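Norkow to reissue Tollilar detective novels with corrected text

Norkow is to bring the five Tollilar novels back into print, in a corrected text set from the author's final typescripts. The first volume goes on sale in June and the remaining four will follow at intervals over the next year. An audio edition is planned but has not been scheduled.

The series, set in the harbour town of Tastbridge, has been out of print for 19 years. Second-hand copies of the third and fourth books are hard to find in any condition, and the fifth was printed only once, in a short run intended mainly for libraries. An omnibus announced some time ago by a different publisher did not appear, and the rights then went back to the estate, which has licensed them to Norkow for paperback, hardback and digital formats.

The new edition differs from the old paperbacks in several respects. The earlier texts were set from the first hardbacks, and the errors in those were carried over and in places added to. A line is missing from chapter six of the second novel, so that a reply is given to the wrong speaker. In the third, two letters are printed in the wrong order, and the inspector appears to know the contents of a will before it has been read. Both faults have been put right. Spelling and punctuation follow the typescripts, including the author's habit of leaving out the comma before a name in direct speech.

A list of changes will be printed at the back of each volume. Alterations to single letters or punctuation marks are not listed unless they affect the sense. Where the typescript and the hardback differ and there is no evidence of which reading the author preferred, the hardback has been kept and the alternative is given in the list.

The first volume runs to 449 pages, longer than the old paperback, partly through a larger type size and partly through the return of a chapter dropped before first publication. The chapter follows the constable Tosh on a night journey along the estuary and contains the first mention of the tide tables on which the solution depends. In the published version the tables are brought in only near the end. The restored chapter is placed in sequence, between chapters 11 and 12, and the later chapters have been renumbered. 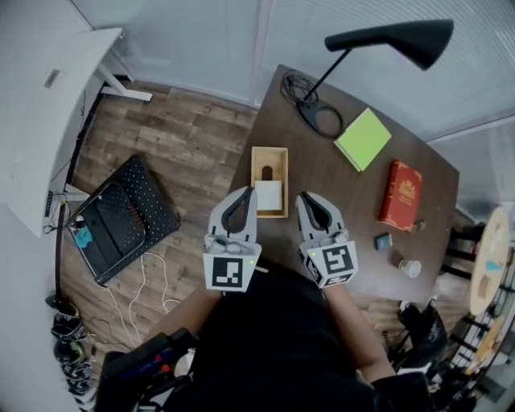
Readers who know the book in its shorter form may not welcome the change. A subscriber to the Tastbridge reading list wrote that the cut had been a sound one, that the pace of the middle section depends on it, and that the chapter would be better placed as an appendix, where it could be read or left alone. The same message asked whether the digital edition would offer both versions. Norkow's reply was that it would have a link at the end of chapter 11 allowing the reader to pass straight to the old chapter 12, and that the printed book would carry a short note at the same point.

The maps have also been redrawn. The old endpapers showed the customs house on the north side of the harbour, although the text of all the novels places it on the south. The new map follows the text. Street names that occur in only one book are marked with the number of that volume. The floor plan in the fourth novel, which left out the back stairs, has been replaced with one based on the author's pencil sketch.

Each volume will have a brief introduction on its composition and printing history. These discuss the plots in full, and have been put after the novel for that reason. The short stories featuring Tosh are not included. They were written for magazines, and the rights are held separately.

The paperbacks will be issued in a uniform format with plain lettered covers. A hardback set, sewn and slipcased, will be offered once all five volumes are out. Orders for the set cannot be placed yet. Libraries that order the full paperback series in advance will receive a discount of 40 per cent, and the form is available from Norkow's trade department.

Proof copies of the first volume have gone to reviewers. Page references in the proofs should not be quoted, as the list of changes was added after they were printed and the front matter has been reset.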